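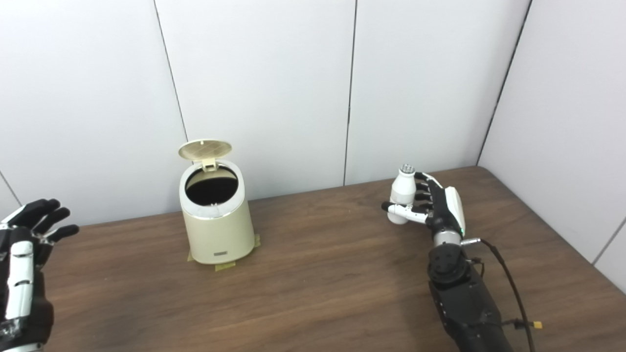
Bench Clearing at Stivosham: Changes to Duties from Friday, and What Staff Can Expect

Fri 23 June

The automated bench-clearing station at the Stivosham site will move from trial use to regular use on the day shift. The station was developed with Farkano and has been on trial in the packing support area since January. Its task is a narrow one. Small empty bottles are picked up from the bench and placed in a lidded bin, so that the surface is clear for the next batch of returns.

During the trial the station handled 1,872 bottles. Staff recorded each dropped bottle and each stop on the shift sheet, and those records have been used to set the speed at which the station will run. It remains slower than a practiced worker. The site has accepted this for the present, as the work can continue through breaks and shift changes.

The 32 employees in packing support will see a change in their daily duties. Bench clearing has until now been shared by rotation, and many staff have reported sore wrists after a full turn. The rotation will end. The hours released will go to inspection of returned goods and to label checks, where the Esquivel building has had a backlog for much of the year. No position will be removed as a result of the change, and pay grades are not affected.

Three employees have completed training as station attendants. An attendant starts the station, keeps the bench supplied, replaces the bin liner and responds when the arm stops. Two further places will open after the summer. Applications may be made through the shift office, and no technical background is required.

Staff who work near the station are asked to observe the following.

Do not reach across the bench while the hands are in motion. Use the stop button first, then wait for the attendant.

Do not move the bin. It is taped to the bench at a fixed point, and the station must be set up again if it shifts — even by a small distance.

Glass, sharps and bottles that still hold liquid are to be sorted by hand, as before.

Some employees have asked whether the station records the people who work beside it. Its cameras are used to locate the bottle and the bin. Grestska does not use them to measure individual performance, and this commitment has been added to the written site policy, a copy of which is kept in the shift office.

The arrangement will be reviewed at the end of the summer schedule. Comments may be left on the shift sheet or given to any attendant. The Esquivel building will not receive a station before that review is complete.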